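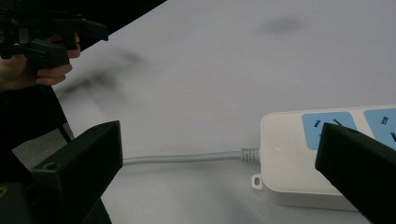

Chapter 6
Working Safely Near Live Parts: Rules for Hand-Held and Mounted Grippers

What you'll cover in this chapter
6.1 Who the rules are for
6.2 Dead first, always
6.3 Power strips, cords and plugs as work pieces
6.4 Two people, two tools, one bench
6.5 Writing it down
Key terms at the end of the chapter, exercises after that.

Before you start

You'll need Chapter 3 (pinch points) and the part of Chapter 5 on emergency stops. If you skipped Chapter 5, go back. It's short. Bring your site rules if you have any - a lot of the exercises ask you to compare them with ours.

A story first. Van Damme, a small shop that put together test benches, had a rule that every power strip on a work table was to be unplugged at the wall before a gripper went near it. Good rule. Printed, laminated, on the wall. One November the shop took on a rush order and the rule got shortened in people's heads to "switch it off". Switched off is one thing, unplugged is another. A finger pad with a metal insert went into a socket slot on a strip that had been switched off by its own rocker, and the rocker had been wired on the wrong side. The breaker tripped, the pad was scrap, the operator got a fright and a sore wrist from jerking back. Small accident. It took the shop 92 days to get its sign-off back from the client.

Keep that one in mind. We come back to it in 6.2 and again in the exercises.

6.1 Who the rules are for

Most safety rules for robots picture a big arm inside a fence. You stay out, the arm stays in, there's a gate with a switch on it. Fine for a big arm. A lot of the work in this book isn't like that. The gripper may be in your hand. It may be on a light arm at the edge of an ordinary table, and the part it's handling may be something you'd find in any office - a cord, a plug, a strip with four or five outlets.

So the question "who is at risk" gets a wider answer:

- the person holding or guiding the tool
- the person beside them, who is often closer to the jaws than they think
- whoever plugs the thing back in later
- cleaners and visitors, who haven't read any of this

Write all of them into your risk assessment. Students leave out the third one nearly every year.

A word on standards. National and international standards set the floor. Your site rules can be stricter, never looser. Where this book gives a number it's the number used in our own labs at Breltumitz, and you must check it against the rules where you work. Don't quote us to an inspector, it won't help you.

6.2 Dead first, always

The core rule. Learn the wording.

A work piece that can carry mains power is treated as live untill it has been unplugged at the wall, the plug is in plain sight, and one named person has tested it.

Three conditions, all of them, every time. The plug in plain sight is the one that gets dropped. A cord that runs off behind a tool or over the table edge tells you nothing about what's on the other end. Pull the cord through, lay the plug on the bench, then start.

The named person is there for a reason too. "Someone checked it" means it wasn't checked. At Breltumitz the name goes on a tag, and the tag goes on the cord.

What about an indicator light? A lit lamp means treat it as live. A dark lamp means nothing at all. Lamps fail. Bench lighting washes them out. We don't accept a lamp as a test and neither should you.

6.3 Power strips, cords and plugs as work pieces

Strips are good practice pieces. Cheap, light, easy to find, and the slots give you something to line up on. They're also awkward. They slide. The cord pushes back and turns the strip when you let go. Rules of thumb, all explained later in the chapter:

- Grip the body. Never lift by the cord or by the collar where the cord goes in.
- No conductive tips near the slots, even on a dead strip. Habits carry over.
- Cap on grip force for moulded housings. We use 700 newtons as the trip limit on the fixed press gripper and far less for anything held in the hand - see the table in 6.3.2.
- Retire a practice strip after 2,000 cycles or at the first crack, whichever comes first.
- A retired strip has its plug cut off. Same day. In the bin with the plug on, it'll be back on somebody's desk by lunch.

6.4 Two people, two tools, one bench

Short section, but it's where the near misses are. Marisa Colombo went through the bench logs from the Drallier training site, 469 entries, and sorted them by what the second person was doing at the time. Her finding, in plain words: people watch their own jaws and forget the other pair. Roughly half the entries had two tools over the same part with neither person having called it.

Our rule is a spoken one. One person leads. The lead says "mine" before closing and "clear" after opening. The other tool stays back a hand's width till "clear" is said. Sleeves fitted or strapped at the wrist, no exceptions for cold rooms. Cables from the tools run away from the body and don't cross the work area.

If both of you say "mine" - both stop. Open jaws, hands back, start over.

6.5 Writing it down

A rule with no record is hard to defend and harder to improve. You'll use the Trelia log sheet, one line per event, near misses included. Time of day, who led, what the part was, was the plug in sight (yes or no, no other answer is allowd). Fill it in at the bench. Logs written up at the end of a shift are mostly guesswork.

Warm-up, before reading 6.1 in full

Look at the bench you use most. Find every cord on it and follow each one to its end. Note the ones where you had to move something to see the plug. Keep the list, you'll need it for Exercise 4.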